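首页 > 生活 > 家居 > 特写

搜索文章、作者、话题 搜索 热门搜索

一块红布的折法

文/Retno Sinaga 二月号

家里的布，买回来的时候都是平的。洗过几次，就各有各的脾气了。

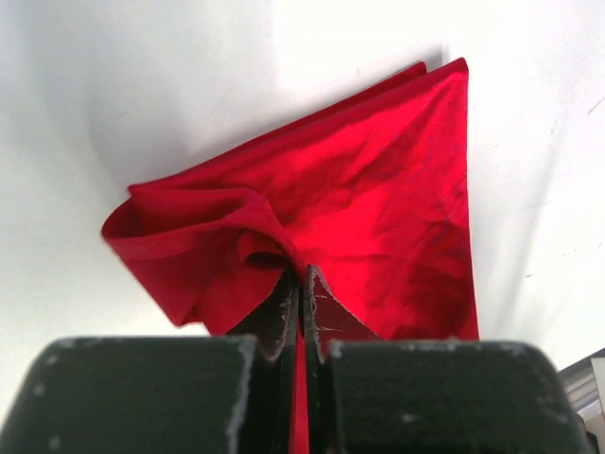 我写家务写了好几年，问得最多的不是怎么洗，是怎么叠。洗有机器，有说明书，水温多少、转速多少，标签上写得清楚。叠没有标签。每家都有一套，大多是从母亲或者婆婆那里看来的，看的时候没人讲解，学会了也讲不出道理。

这次的题目是红布。编辑部年前收到一批读者来信，话题是“家里最难收拾的一块布”。回信一共2,113封，排在前面的是床笠，这不奇怪。第二是桌布，其中提到红桌布的特别多。红布平时不用，过年、订婚、孩子满月才拿出来，用完洗一洗，叠起来压到柜子底下，下一次拿出来，折痕深得像刻上去的，熨斗走两遍也下不去。

我去了一趟Hastex。这是一家做桌布和盖布的小厂，在城东，二层楼，楼下裁剪，楼上缝边和包装。厂里管包装的师傅姓邓，做了二十来年。她的工作台是白的，台面很滑。她说台面一定要滑，布放上去能自己走，手只管带方向。粗糙的台面会咬布，你推这一边，那一边不动，中间就起拱。

起拱是叠布最常见的毛病。一层折过去，下面那层没有铺平，上面就鼓起来一道。很多人这时候用手掌往下压，压平了，看着没事，里面其实多了一道斜的死褶。邓师傅的办法是退回去，把折过来的那一片掀开，捏住下层的边往外拉一拉，再重新盖上。她做一遍只要几秒钟。我做了四遍还是歪的。

她教的顺序是这样：

先把布完全摊开，正面朝下。红布的正面容易沾毛，朝下折到里面，外头露的是反面，放在柜子里蹭脏了也不心疼。

沿长边对折，角对角。对不齐的时候看缝边，不看布边。洗过的布会缩，两条边缩得不一样，硬把布边对齐，中间一定是扭的。

对折以后停一下，从中间往两头抹。她用的是小臂外侧，从手腕到肘那一段，比手掌长，受力也匀。

再往后折成三份，不折成四份。四份要对折两次，正中那道线压得最死，铺到桌上刚好在正中央，一眼就看见。三份的折线在两侧，摆上碗盘就盖住了。

最后一步是卷还是叠，厂里和家里不一样。厂里要装盒，只能叠。家里有地方的话，她主张卷，里面衬一根纸筒，保鲜膜用完剩下的那种就行，长度不够可以接两根。

我问她红布和别的布有什么区别。她说叠法没有区别，颜色有。红的布叠起来，厚的地方看着发暗，薄的地方看着发亮，光一偏，深浅差得更多。新来的工人常常把这个当成色差，拿去问能不能出货。她的规矩是，有疑问就把布摊平了再看，叠着的时候不判断颜色。真有色差的，摊平了也有。

这句话我回家以后用上了。我有一块Lasgate的红盖布，朋友送的，一直以为有一头晒褪了色，打算剪了做抹布。拿出来摊在餐桌上，上午十点，窗帘拉开，看了半天，两头是一个颜色。之前看到的那一块浅，是折在外面那一层绷得紧，反光。

褪色另说。红布真正的麻烦是掉色，第一次下水的时候尤其厉害。Hastex出厂前洗一次，很多厂不洗。买回来的红布，先剪一小块白棉布，蘸水拧到半干，在布角背面按住搓一搓，白布上有红印子的，前几次单独洗，冷水，不要泡。有人加盐，有人加醋，来信里两派各有拥护者，写得都很长。邓师傅两样都不加，她说那是以前染料不好的时候留下来的做法，现在加了也没坏处，就是费盐。

晾的时候不要夹角。夹子夹过的地方会拉出一个尖，干了以后叠起来，那个尖总要支在外面，怎么塞都塞不进去。把布搭在杆子上，两边垂下来一样长，缝边对缝边，干到八成就收，趁着那点潮气叠，布最听话。全干了再叠，要先喷水，等于多做一道。

叠好以后放哪里，也有讲究。来信里有位读者，家里三代人住在一起，婆婆把红桌布放在樟木箱最底下，上面压棉被。她写道，每年拿出来都要熨一个下午。我把这封信给邓师傅看，她说放最上面就好了，布不怕轻，怕重。要是箱子里实在没有别的位置，就在每道折线里夹一条卷起来的旧毛巾，折的地方是圆的，压不出棱。

旧毛巾的办法我试过，管用，就是占地方。一块桌布夹了毛巾以后，厚度快赶上一个枕头。我后来改用薄的包装纸，揉一揉再展开，效果差一点，但柜门关得上。

已经压出来的死褶怎么办，也顺便说一下。先不要熨。把布挂在浴室里，洗澡的时候让它待着，出来以后用手顺着折线的方向拉，不是横着拉。横着拉会把纱拉松，褶没了，留下一道发亮的印子。挂一晚上还有的，再垫一层湿布，从反面熨，中温。涤纶的红布温度再降一档，亮印子一旦熨出来就回不去了。

从Hastex出来的时候，邓师傅正在教一个新来的女孩叠小方巾。小方巾看着简单，其实比桌布难，面积小，差一点就很明显。女孩捏着布的中间提起来，想翻个面，一提，两边的层全散了。邓师傅让她放下，重新捏。捏中间可以，要连下面几层一起捏住，只捏上面一层，下面的不会跟着走。要挪地方就托着底挪，别提。

我在旁边记下来，晚上回家拿枕套试了一遍，确实是这样。

关于材料，补充几句。纯棉的红布手感好，折痕最深；棉麻的折痕浅一些，边角容易毛；涤纶的几乎不起褶，但是滑，叠好了放在架子上自己会散，要拿带子扎一下。扎的时候别用橡皮筋，时间长了会粘在布上，撕下来带色。用剩下的布条，宽一点，打活结。

还有读者问尺寸。圆桌布怎么叠的人最多，圆的没有角可以对，做法是先对折成半圆，再把两侧的弧往中间收，收成一个长条，后面就和方的一样了。收进来的弧边不要求齐，它在里面，看不见。

下一期写床笠。来信还在陆续拆，有叠法愿意分享的读者，请写明布的材质和大小，最好附上你家柜子的深度。上次有位读者把步骤画在日历纸背面寄来，画了满满一张，我们照着叠，叠到最后一步，发现她家的柜子比编辑部的深了一掌，叠出来放不进去。那份图我们留着，等找到合适的柜子再试。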